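Rasavine Mountains Topographic Map Set

Purves Maps > Desert Ranges > Printed Sets

Publisher: Purves Maps
Series: Desert Ranges
Place-name editor: Theano Gkikas
Format: Three folded sheets, printed on both sides, with index booklet
Map paper: Stasance
Digital companion: Demex elevation file (sold separately)
Edition: Current
Page last revised: 2 Dec 2020

Overview

The Rasavine Mountains are a short, dry range of volcanic and metamorphic rock, set apart from its neighbors by broad gravel plains. The range runs from northwest to southeast and bends sharply near its midpoint, where a low pass separates the higher northern block from the more broken country to the south. Drainage on the western side ends in a closed basin. On the eastern side, the larger washes join a single channel that leaves the map area at the southeast corner.

The Purves set covers the entire range and the plains on either side. It is intended for hikers, land managers, teachers, and members of the public who need a dependable general map of the area. It replaces the earlier single-sheet edition, which has been withdrawn from sale.

Sheets in the Set

North Sheet. Covers the northern block from the foot of the range to the pass, including the main summit ridge, the upper canyons, and the old mine road along the western slope. The reverse carries a land status map and notes on access.

Central Sheet. Covers the pass and the bend in the range. This sheet overlaps both of its neighbors so that a route across the pass can be followed without changing maps. The reverse carries a geologic sketch map with a short written account of the main rock units.

South Sheet. Covers the southern hills, the dry lake at the edge of the western basin, and the lower course of the eastern wash. The reverse carries a drainage map of the whole range and a table of named washes.

The sheets are not sold singly. Customers who have lost or damaged one sheet may order a replacement by writing to the orders office and giving the edition shown on the front panel.

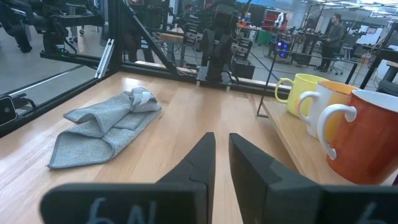
Gray towel on a wooden tabletop

What the Maps Show

Relief is shown by brown contour lines with light gray hill shading. Shading has been kept faint on the steep eastern face so that names and footpaths remain readable. Spot heights are given for summits, passes, road junctions, and the floor of the dry lake.

Water features are printed in blue. Springs are divided into those recorded as flowing at the time of survey and those known only from older records. The difference is shown by a solid or an open symbol. Purchasers should understand that neither symbol is a promise of water. Flow in desert springs varies from year to year, and a number of the springs on the South Sheet are reported to fail in September.

Roads are classed by surface and by the kind of vehicle normally able to use them. The classes are paved road, graded dirt road, unimproved road, and track. A road that crosses a wash may be cut by flood at any time, and the class shown on the map describes its usual state only.

Footpaths are shown where they could be followed on the ground. The range has few built trails. Most routes to the high ridge follow wash bottoms and animal paths, and many of these have been left off the map where they could not be traced with confidence.

Boundaries of public land, private land, and reserved areas are taken from the records available when the edition was prepared. The maps have no legal standing in any question of ownership, access, or survey.

Place Names

Names on the set were reviewed in full for this edition under the direction of Theano Gkikas. Where a feature has been known by more than one name, the name in common local use is printed first and any other well-attested name follows in smaller type. Names that appeared on earlier maps through copying errors have been moved to their correct features or dropped. Each such change is listed in the index booklet.

The most visible change concerns the pass. Earlier maps gave the name of the range to the pass itself, and the summit to its north was left without a name. The name now appears along the full length of the range, and the pass is labeled with the name found in the older travel accounts. The summit remains unnamed.

The index booklet lists every name on the set, with the sheet and grid square in which it falls. Short notes are given for names whose origin is known. Doubtful explanations, including several that have appeared in guidebooks, are marked as doubtful.

Corrections to names are welcome. A correction should state the sheet, the grid square, the name as printed, the name proposed, and the source for it. Old photographs, letters, and family papers are accepted as sources when copies are supplied.

Paper and Folding

The set is printed on Stasance map paper. Stasance is a coated stock that resists light rain and may be marked in pencil. Ballpoint ink will take on the surface but may smear until it has dried. Felt pens are not recommended.

Each sheet folds to fit a jacket pocket or the map pocket of a pack. The fold has been planned so that the pass and the main summit ridge do not fall on a crease. Sheets should be refolded along the original lines. Repeated folding against the crease will wear the coating, and wear of this kind is not treated as a fault in the product.

Flat copies are available to schools and libraries. They are shipped rolled in a tube and carry the same content on both sides. The index booklet is included with flat copies at no added charge.

Care and Storage

1. Remove loose dust and grit before folding.
2. Wipe the surface with a soft, slightly damp cloth. Do not use soap or cleaning fluid.
3. Allow the sheet to dry fully while open.
4. Store the set away from direct sunlight. The blue and green inks are the first to fade.
5. Keep the sheets off a vehicle dashboard in hot weather.

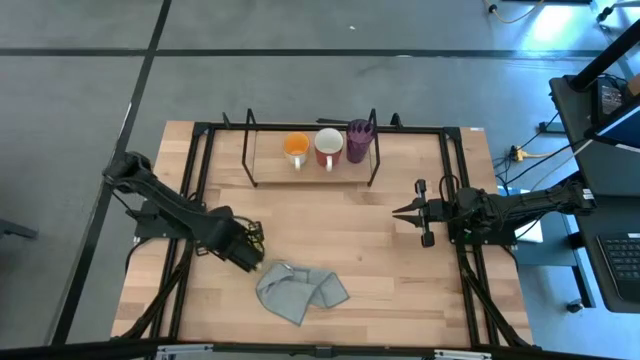
Digital Companion

The Demex elevation file covers the same area as the printed set and extends a short distance beyond it on all sides. It is supplied as gridded heights with a plain text guide. The file may be opened in most mapping programs. It contains no roads, names, or boundaries.

Contours drawn from the Demex file will differ in small ways from those on the printed sheets. The printed contours were smoothed by hand on the plains and redrawn in the narrow canyons of the North Sheet, where the gridded heights do not fully show the canyon floors. Users who intend to measure slopes or plot stream profiles should work from the file and consult the sheets for names and ground features.

A license for the file covers one person or one teaching department. Images made from it may be used in reports, classroom materials, and unpaid publications if the source is named. Other uses require written permission from Purves Maps.

Limits of Use

The maps are general reference maps. They are suitable for planning and for finding one's way on foot by persons who already know how to use a map and compass. They should not be used for flying, for construction, or for the placing of survey marks.

Mine openings are shown where they were recorded. Others certainly exist. The ground near old workings on the western slope is unstable in places, and the presence of a road leading to a mine does not mean that the mine may be entered or that the road is open to the public.

There is no fuel, food, or piped water within the area covered by the set. Mobile telephone service is poor throughout the canyons and absent over much of the South Sheet.

Ordering and Delivery

Orders are accepted by mail and through the Purves Maps order form. Orders from schools, libraries, and public agencies may be placed on account. Delivery of folded sets normally takes about two weeks. Flat copies are packed to order and take longer, and the orders office will confirm a shipping date in writing.

Sets may be returned unused in their original sleeve. Sets with a printing fault, a missing sheet, or a missing booklet will be replaced without charge. Elevation files cannot be returned once they have been opened.

Related Products

Rasavine Wall Map, flat, with shaded relief
Desert Ranges Index Sheet, folded
Stasance Blank Field Sheets, pack of three
Clear Map Sleeve, large

Questions about map content should be addressed to the editorial office, and questions about an order to the orders office. Please include the edition shown on the front panel of the set in all letters.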